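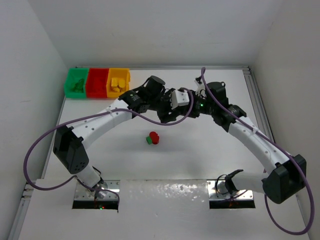
Why Do Toy Bricks Stick Together?

Pick up two toy bricks and press one onto the other. Click! They hold on tight, with no glue and no tape. How does a plain little block do that?

Look for the studs

Studs are the round bumps on top of a brick. Turn the brick over and you'll find that it is hollow underneath. The studs of one brick squeeze into the hollow part of the next, and the plastic bends a teeny, tiny bit to let them in. Then it pushes back! That push makes friction, the same grippy force that keeps your sneakers from sliding on the gym floor.

Friction is strong enough to hold a tower up, but you can still beat it with your fingers. That's why you can build a castle before lunch and a spaceship after.

Not every brick is a box

Some bricks have corners and some are rounded. A rounded one can be a belly, a wheel or a big fat caterpillar. A dome makes a great hat! As long as the studs match, very different shapes can join up in one tower. 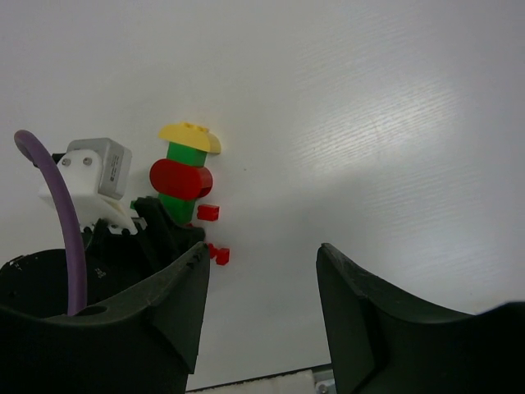

A yellow dome on top, then green, then red.

Try it: the wide brick test

Build a tower of 4 bricks with the widest one at the bottom. Give the table a gentle bump. Now take it apart, put the widest brick at the top and bump again. Which tower wobbles more? Try it 2 times each way, in case your first bump was a big one.

A tower with more of its weight down low is harder to tip over. Scientists say it has a low center of gravity. Now you can say it too!

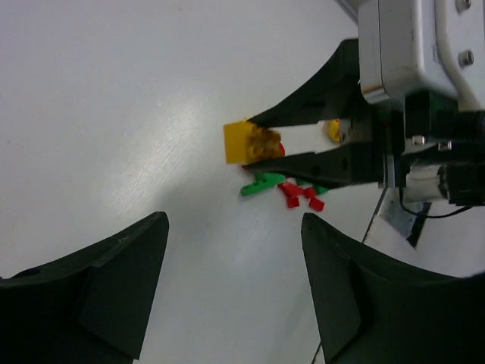 What should I do if two bricks are stuck?

Hold the bottom brick still and gently rock the top one from side to side. Once one edge lifts, the rest comes away easily. Keep your teeth out of it, please!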